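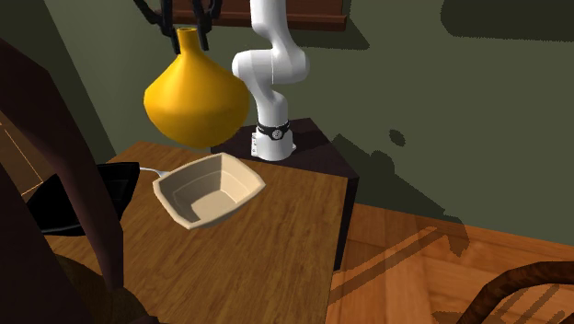

Trornis is a method for training a robot arm to pick things up and put them down using simulated rooms only, with no real-world examples at all. It comes as a paper, a code release and a set of ready-made rooms, and I've spent most of July with all three. The idea is that each training run changes the lighting, the wall and floor surfaces and the furniture, so the arm's controller can't lean on any one look. A typical room has a white arm on a dark pedestal, a green wall with hard-edged shadow across it, and a yellow vase held by the neck over a wooden table with a square cream bowl on it. The shadows matter more than I expected, and I'll come back to them.

I should say what I was reviewing it for. We do small-batch packing work at Avitura and I wanted to know whether we could train on simulated objects and skip the weeks of guiding an arm by hand. I'm not a researcher. I can read a paper if it's written clearly, and this one mostly is, apart from the section on reward weights, which I read four times and then gave up on.

Setting up took an afternoon. The instructions assume a newer graphics card than the one I had, and the first render crashed without a useful message. Arlo Montoya had met the same fault and told me to turn off the shadow cache in the settings file. That fixed it. It ought to be in the notes.

The release has 1,103 rooms. They are better furnished than in other sets I've tried, with chairs and shelves that get in the way of the view. In a lot of older work the table stands alone in a grey void and the camera sees everything, and then the controller falls apart when you put a chair in front of it. Here part of the table is often hidden and the controller has to cope.

The paper's main claim is that varying shadows helps more than varying textures. I tested this in a small way. I trained one controller with everything switched on, one with fixed lighting and one with fixed textures, and gave each of them 200 attempts at moving a tall object by its neck and setting it down upright beside a bowl. The rooms were ones none of them had trained on. The full version managed 182. The fixed-texture one was close behind it, and the fixed-lighting one was clearly worse, mostly in rooms with a low light that threw stripes over the floor and table. It would reach for the dark edge of a shadow as if it were the side of the object. So on my rather small test the claim holds up.

Tall, narrow-necked shapes are where the method does well. The grip settles high up and the arm lifts straight before moving sideways, which keeps the body of the thing clear of whatever is on the table. Flat items are another matter. Thin handles lying flat on the wood were missed again and again, and dark things on dark surfaces weren't much better. The authors mention the first problem in one line and don't mention the second.

Speed is fair. A full training run took about 30 hours on our machine, and you can stop and restart it without losing much. The log files are huge – clear them out as you go.

Then there's the question of real arms. The paper reports tests on one, with decent results, but the objects were few and the room was tidy. Yolanda Van Dusen ran the released controller on the arm in the Van Dusen workshop and let me watch. It picked up a bottle and a jug without trouble. It also let go of a vase slightly too early, so that it dropped the last bit and rocked. My guess is that the simulated table is more forgiving about contact than a real one, though I haven't measured it. I'd want to see that looked at before I put anything breakable near it.

I compared it briefly with Fludier, which I used last year. Fludier is easier to install and has much better help pages. Its rooms are plainer and its controllers were more easily put off by a change of lamp. If you only need one bench under one light, Fludier is probably enough and will save you some bother.

For us, Trornis is worth carrying on with for bottles and jars. We'll keep guiding the arm by hand for cutlery and anything flat. A newer version is promised with softer contact and a wider choice of grippers, and I'll run the same test on it when it's out.

Updated 31 Aug 2022: the shadow cache fault has now been fixed in the main release, so you can leave that setting alone.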